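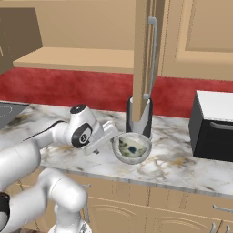 A small translucent bowl on a white marble worktop.

The yard at Udell opens at seven in the morning, and by half past there is usually a couple standing between the racks with a cupboard door under one arm. They have come to choose a slab. Most have already been told by a relative, a builder or a website that they should not be buying marble for a kitchen. They buy it anyway.

Udell has cut stone in Clusville since the days when most of its trade was doorsteps and fireplaces. Kitchens now bring in the bulk of its work. The firm sold 1,583 worktops last year, and more of them were white marble than any other stone. Granite, once the safe choice, has slipped to the back of the yard, where the speckled browns and pinks wait for someone to want them again.

The trouble with marble is easy to explain. It is mostly calcite, and acid eats calcite. A slice of lemon left on a polished surface will leave a dull mark in the shape of a slice of lemon. Vinegar does the same, and so do wine, tomatoes and several of the sprays sold for cleaning kitchens. People call these marks stains, though a stain is something else: a colour that has soaked into the stone, such as oil or tea. A sealer slows down a stain. It does very little against an etch.

The sales staff at Udell go through all of this before they take a deposit. They keep a sample by the till that has had ketchup, coffee and lime juice left on it overnight, and they hand it over without saying much. Some customers put it down and ask about quartz. Others run a thumb over it and say it looks like their grandmother's pastry slab.

That pastry slab comes up a lot. Marble was in kitchens long before it was fashionable there, usually as one loose piece kept in the larder, cool enough to roll butter on. In bigger houses it lined the dairy shelves. The people who worked on it did not expect it to stay shiny. What has changed is that a whole room is now fitted with the stuff at once, at a cost of 3,000 pounds or more, and buyers would like it to look in ten years' time the way it did on the day the fitters left.

Munasinghe, a small workshop on the other side of the railway, makes its living from the ones that didn't. Its two vans carry grinding pads, dust sheets and buckets of polishing powder, and go out to kitchens across the county. December is the busy month. People look at the worktop, think about who is coming for Christmas, and ring up.

A light etch can be rubbed out in an afternoon. A burn from a casserole dish takes longer, and a crack by the sink may mean filling the stone with resin and hoping the colour matches. The workshop charges 40 pounds for a visit and takes it off the bill if the job goes ahead. Often it doesn't. The advice given most frequently is to have the whole surface honed, meaning ground back to a matt finish, and then leave it alone. Etches still happen on honed marble, but a dull mark on a dull surface is hard to find.

Where the stone comes from is a question that customers ask more than they used to. Much of Udell's plain white arrives from a quarry at Flilov, where the blocks are sawn from the hillside with diamond wire and brought down by lorry. The better beds are getting harder to reach. A slab with few veins now costs more than one with many, which would have surprised nobody in the old trade, though for a few years the fashion ran the other way and buyers paid extra for great grey streaks like a weather map.

There are cheaper ways to get the look. Printed porcelain is thin, hard and close enough to fool most visitors, at least until they see the edge, where the pattern often stops. Quartz composites are made of crushed stone set in resin, and shrug off lemon juice, though a hot pan can scorch them. Laminate has improved too.

Offcuts are the other route. Udell keeps a pallet of them near the gate, priced from 20 pounds, and will round the corners for a little extra. They go for chopping herbs on, for standing a teapot on, or for pastry. The pallet is filled on the first of the month and the good pieces tend to be gone by lunch.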